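About Fastmont

Fastmont is a contract testing laboratory for water and wastewater. We analyze samples from public supplies, private wells, food plants, cooling systems and building plumbing. We do not sell treatment equipment, filters or chemicals, and we take no commission from companies that do.

Background

The laboratory was set up by Davoud Hashemi and Nazanin Salehi in two rented rooms behind a dairy supply warehouse in Brirport. Work in the first years was limited to hardness, iron, nitrate and coliform bacteria, mostly for farms and rural households. The first metals instrument was bought used and ran for longer than its maker intended. The present building holds separate rooms for sample receipt, wet chemistry, trace metals, organics and microbiology. Microbiology has its own air supply and its own entrance, and glassware does not move between it and the other rooms.

In January the Kiani laboratory, which handled cooling tower and hot water work on the north side of the county, became part of Fastmont. Its customers kept their account numbers. Reports issued under the old name remain valid, and copies can be requested from the records desk.

What we test

The current method list covers 1,661 combinations of analyte and sample type. The most requested groups are:

Drinking water: total coliforms and E. coli, lead and copper, nitrate and nitrite, fluoride, disinfection byproducts, turbidity, pH and conductivity.
Wastewater: biochemical and chemical oxygen demand, suspended solids, ammonia, total phosphorus, oil and grease.
Building water: Legionella by culture, heterotrophic plate count, residual chlorine, corrosion panels.
Process water: silica, chloride, sulfate, total organic carbon.

Each method has a written procedure with a stated reporting limit. Where a sample is diluted, the limit is raised by the same factor and the report shows the raised figure. Results below the limit are reported as "less than" and never as zero.

Staff

We employ 35 people, of whom 19 are bench analysts. Davoud Hashemi is laboratory director and signs all final reports for regulated drinking water. Nazanin Salehi manages the trace metals room. Roya Shirazi is responsible for microbiology, including media preparation and incubator records. Impi Juntunen runs sample receipt and the courier routes. Forough Mousavi is quality manager and reports directly to the owners; she has no production duties and can stop the release of any result.

New analysts work under supervision until they have completed an initial demonstration of capability for each method they will run. This consists of four replicate spiked samples, a blank and a blind check. The demonstration is repeated after any absence of more than six months.

Quality control

Every batch contains a method blank, a laboratory control sample, a duplicate and a matrix spike where the matrix allows. Calibration is checked at the start and end of each run. If the closing check fails, the samples after the last passing check are run again. Balances are checked daily against reference weights, and refrigerator and incubator temperatures are logged twice a day.
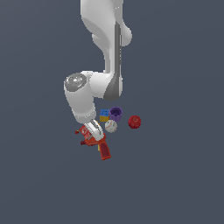 Holding times are the most common cause of a rejected sample. Bacteria samples for drinking water must reach us the same day they are taken, packed with ice and in the sterile bottles we supply. Do not rinse these bottles. The white powder or tablet inside neutralizes chlorine and has to stay there. Bottles for metals may contain acid and should be opened away from the face.

Records and data

Sample records are kept in Plullico, the tracking system we have used since moving into the present building. Customers with an account can see receipt times, pending tests and final reports, and can download results as spreadsheets. Raw instrument data is kept for ten years. Corrected reports carry a revision number and a note stating what was changed.

Visiting and sample drop-off

The receiving counter opens at 7:30 a.m. and closes at 5 p.m. Samples for bacteria are accepted until 3 p.m. There is a cooler by the side door for metals and general chemistry only. Bottle orders of up to 700 pieces are filled from stock; larger orders need a week's notice. Parking for drop-off is on the east side of the building, next to the loading dock.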